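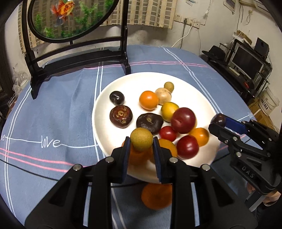
A mixed dish is the worst way to keep fruit, Anderson Cavalcanti objected when this chapter was first circulated, and it should be taught only as something to avoid. The objection is half accepted. A mixed dish is a poor store, but it is a sound place to begin the study of ripeness, as it puts fruits of very different habits side by side on one table.

Home Contents Chapters Glossary Index
Search this book Go
2 September 2021 By the Garwood editors

Chapter 6
Fruit on the Table: Sorting, Handling and Keeping

6.1 Two groups of fruit

Fruits are divided by what they do after picking. Those of the first group go on ripening. Starch or acid falls, the flesh softens, and the fruit gives off ethylene, a gas which speeds the ripening of its neighbours. Plums, tomatoes and avocados belong here. The avocado is a special case in that it does not soften properly while on the tree.

Fruits of the second group do not ripen further to any useful degree. Mandarins, lemons, grapefruit and longans are as sweet on the day of picking as they will ever be. Kept in the house, they lose water and in time decay. A dull or wrinkled skin on a mandarin is a sign of water loss and tells the reader little about sugar.

6.2 Handling

Fruit is lifted singly and set down; it is not rolled or dropped. Pressure is spread over as wide a part of the skin as the size of the fruit allows. Small round fruits are taken across their widest part.

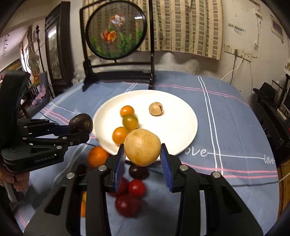 Bruising depends on the force applied, the area over which it acts and the state of the flesh beneath. A hard avocado will bear pressure that would mark a ripe one, and the mark will not show until the fruit is cut. The thin shell of a longan may split under a light squeeze. Split fruit is removed and eaten first.

Plums carry a pale bloom of natural wax. It is rubbed off by handling and should be left in place until the fruit is washed for eating.

6.3 Keeping

Group one fruit is held at room temperature until ripe and then chilled. Whole tomatoes are best left out of the refrigerator until fully coloured. Citrus keeps longer in the cool, with air moving round it. Exercise 6.1 asks the reader to sort a mixed dish into the two groups and record the firmness of each fruit daily; a blank record sheet is given in Appendix B.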